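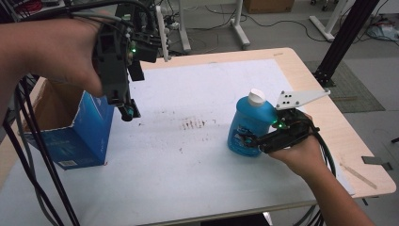 *Two hand-held grippers in use at the Arnstead bench, with a blue bottle held in the right-hand gripper and an open blue carton at left.*

**Bondthorpe group reports training result for two-handed packing from hand-held gripper recordings**

ARNSTEAD, 25 Jan 2018 — The Bondthorpe manipulation group today released a technical report on training two-arm robot controllers from recordings made by people with hand-held grippers. The report, by Wondimu Mamo and Tobias Holloway, covers a method named Tekleab and its results on a set of bottle and carton tasks. No robot arm is used while the training data is being recorded.

In the Tekleab method, an operator holds one gripper in each hand and does the task directly at a table. Each gripper carries its own camera. A further camera at head height records both hands and the work surface. The system logs the position of each gripper, the opening of its jaws and the camera streams against a shared clock. A controller is then trained to predict short sequences of gripper motion from the images and the recent jaw state.

The main set holds 4,000 recordings, of which 3,000 were used for training and 1,000 were kept back for offline tests. The recordings cover picking up a bottle, moving it across the table, placing it in a carton and taking it out again. Operators were told to work at a normal pace and to keep recording when a grasp had to be repeated. Recordings with repeated grasps were left in the training set.

The central finding concerns time alignment between the two hands. In earlier work at Bondthorpe, the left and right streams were aligned once, at the start of each recording. Small clock differences then built up over the length of a task. The effect on one-handed motions was slight, but handovers suffered: the controller learned to release too early on one side or to close too late on the other. Tekleab estimates the offset again throughout the recording, using the jaw signals and the motion seen by the head camera. With that single change, and with the network and training schedule held fixed, early release was the error that fell most in offline tests.

"We had spent a good part of the previous work changing the network," said Mamo. "The gain came from the timing. Once the two streams agreed, the smaller network did as well as the larger one on this task set, and we dropped the larger one."

The report also deals with views in which an object fills most of the gripper camera's image. Such views are common in the last part of a grasp, and they give the controller little to work with in terms of table edges or other fixed points. 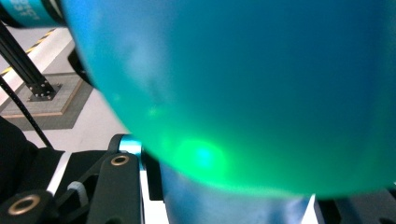 Discarding these images was tested first and made placement worse. The released version keeps them but lowers their weight when gripper position is being estimated, relying more on the motion sensor and on the head camera until fixed points return to view. The images keep their full weight when the controller is deciding how far to close the jaws. The authors describe the split as a practical choice and do not claim that the weights are optimal.

A second test looked at how much data the method needs. Controllers were trained on random subsets of the main set, the smallest with 400 recordings. At that size the controller learned to reach and grasp but was unreliable at placing a bottle in a carton. Placement improved with each larger subset. The curve had not gone flat at 3,000 recordings, and the report makes no estimate of where it would.

Several limits are listed. All recordings were made at Arnstead, under the same lighting and at similar table heights. The objects were rigid or nearly so. The jaw sensors measure opening only, so contact force has to be inferred from the images. A controller trained on one gripper shape was not tested on another. Transfer to a pair of arms was checked on the pick and place tasks but not on handovers, and the report gives no arm results for the latter.

"The offline numbers should be read as offline numbers," said Holloway. "Handovers on the arms are the next item of work, and we would sooner publish them separately than add a partial result here."

The alignment code has been packaged as a stand-alone tool called Wokex. It takes two or more gripper streams and one external camera stream and writes a corrected time base for each recording. It does not depend on the training code and can be run on older data, provided that the jaw signal was logged. Recordings without a jaw signal are not supported in this version.

The technical report, the Wokex source code and the list of held-back recordings are available on request from the Bondthorpe manipulation group, Arnstead. Requests should state the gripper type and the format of any existing recordings. Technical questions on alignment should be addressed to Wondimu Mamo, and questions on the task set to Tobias Holloway.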